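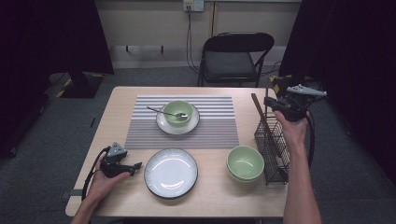 Figure 4.1 Two hand-held grippers over a table set with dishes.

Chapter 4
Teaching by Hand

In the last chapter the operator sat at a distance and moved the arm by remote control. This is safe, but it is slow, and the operator loses much of the feeling for the object. In this chapter we study the other way: the person takes a gripper in each hand and does the task directly.

The markers fixed on top of the grippers give their position and angle at every moment. We call one complete record a demonstration. The table task used in this chapter comes from the Stenent collection, which holds 1,134 demonstrations, and 586 of them use both hands. 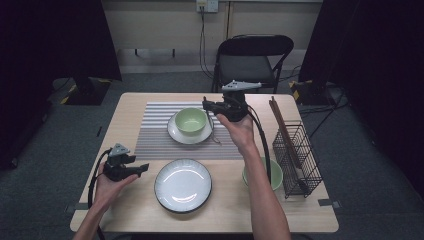
62

Please look at the right gripper over the bowl, with its jaws pointing down. A learner must know this angle as well as the place – a bowl is taken by its rim, and a small error of angle can tip it.

Section 4.1 explains how to choose the start and the end of a demonstration. Section 4.2 treats the cables, which pull on the wrist and disturb the path of the hand.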